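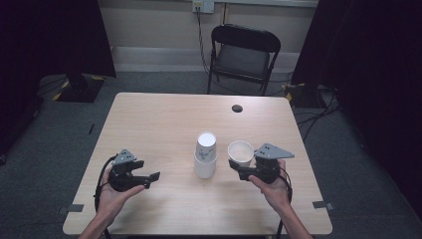

The long way round to a cup of tea

Slavica Spahić has walked the Doltness coast path in every month of the year, and she still gets excited about the kettle at the far end

By the time we reach the second stile Slavica Spahić has already told me about the curlews, the collapsed lime kiln, the best place to eat a sandwich in a westerly and the worst place to eat one in any wind at all. She talks over her shoulder, quickly, and walks faster than she talks. I have a stitch. It is twenty past eight in the morning and the sea is the colour of pencil lead.

We are on the first stretch of the path from Doltness to Porkodard, and if you haven't heard of either I'm delighted for you, because you have it all to come. Doltness has a slipway, a chapel, a row of pink cottages and a shop that sells bait and birthday cards from the same counter. Porkodard has a bigger slipway and a bus. Between them run 20 miles of cliff, marsh, shingle and sheep, and strung along those 20 miles are the tea halls, which are the reason I came.

There are four now. In the 1950s every village on this shore had one, a plain hall with a boiler and a hatch where walkers, fishermen, chapel choirs and people waiting for the ferry could get something hot for a few pence. Then the ferry stopped. Most of the halls became holiday lets, and one is a very nice garage. The four that kept going did so by sheer stubbornness, and on winter weekends you can walk from one to the next and be given tea in all of them.

Spahić moved here from Leeds when she was 31, meaning to stay for a summer. She is 60 now. She leads walks, mends gates, and has written a small, wonderful guide to the path that fits in a coat pocket and contains more opinions per page than any guidebook I own. On the climb out of Doltness it says: "Do not stop to admire the view until the bench. It is the same view and you will get cold."

I stopped. She was right on both counts.

After the bench the path drops to a wide bay the locals call the Pan, and here you have a choice. At low water you can cut straight over the sand, which takes half an hour and feels like walking on the moon. At any other time you go inland round the marsh, over a string of plank bridges, and you come out an hour and a half later with mud to the knee. Check the tide table in the shop window before you set off. The sand looks innocent long after the channel behind you has started to fill, and Spahić, who is relaxed about nearly everything, is not relaxed about that.

We had the tide with us, so we went across. Oystercatchers went up ahead of us in noisy black-and-white gangs and came down again fifty yards on, over and over, as if they'd never met a person before. In the middle of the bay there is a line of old posts, worn to the shape of bad teeth, where nets were once hung for flatfish. Put your hand on one. They are furred with weed and oddly warm in the sun, even in January.

The first hall stands just above the tideline on the far side, with a tin roof and a green door. I had pictured something quaint. What I got was strip lights, a roaring boiler, a dog asleep against the radiator and a tea so strong I could feel it in my ears. I loved it without reservation. Two brothers at the next table were arguing about a seal. One of them asked where we'd walked from and, hearing the answer, pushed his plate of shortbread across to me without breaking off his argument.
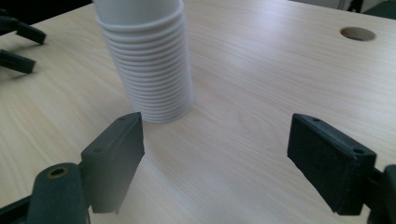
What struck me, there and at each hall after it, was how quickly everyone fell into talk. You come in with your face stinging and your fingers useless, and for a few minutes you're not fit for anything except holding something hot and listening. By the time you have thawed you know whose daughter is getting married and which farmer has moved his bull. I've paid good money for retreats that did less for me.

The middle section, from the green door to the Amissah lighthouse, is the one people put on calendars. The path climbs to the cliff top and stays there, swinging in and out of little coves, each with its own colour of water. There's thrift in May, so thick it looks knitted, and in autumn the bracken goes a deep fox red. In winter you get the light. It comes in low under the cloud in the early afternoon and picks out every blade of grass, and for as long as it lasts you can't get anybody to walk at a sensible pace.

The second hall is behind the lighthouse, and it does soup. I'd have said lentil. Spahić said it was whatever they had. The third, at the head of a steep wooded valley, does cake of a very high order: a damp ginger one, a seed cake of the kind my grandmother made, and something with plums that I am still thinking about. You pay by dropping coins into a brass ship's lamp by the door.

Between the third hall and the last the going is soft underfoot and there are no houses at all. This was my favourite hour. We hardly spoke. The old drove road runs along the back of the shingle here — sunken, mossy, roofed over with blackthorn — and you hear the sea through the bank without once seeing it. Cattle came this way for two centuries, heading for the autumn fair, and their feet wore the lane so deep that in places the hedge roots are level with your hat. Halfway along there's a spring with a stone lip. The water tastes of iron and I drank two bottles of it.

We came down into Porkodard as the lamps were coming on. The last hall is the largest, with a stage at one end and a piano that Spahić says is tuned every leap year. A woman was teaching three children to play whist. There was tea, obviously. There was also toast, done under an ancient grill and buttered right to the corners, and I had four slices and would defend every one of them.
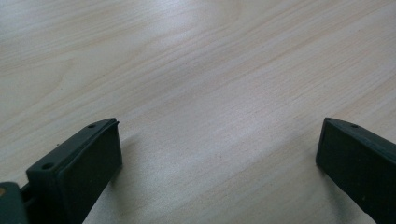 Pale grain and a soft shine on the tabletop.

On the bus back I asked Spahić which season she'd choose if she could only do the walk once more. She took this as a ridiculous question and looked out of the window for a while. Then she said February, with a frost, starting in the dark. Two stops later she changed it to October. She was still weighing up the merits of early June when we got to Doltness and the driver had to ask us to get off.

Walking it yourself

The full path is 20 miles and most people split it over 2 days, stopping at the lighthouse end of the valley, where the Adonero guest house has a drying room and does an early breakfast. Strong walkers manage it in one long summer day. The halls open on weekend mornings from October to March and close when it gets dark. Bring coins, and boots you don't mind ruining in the marsh. The bus from Porkodard leaves from the slipway, and the last one is at ten to seven.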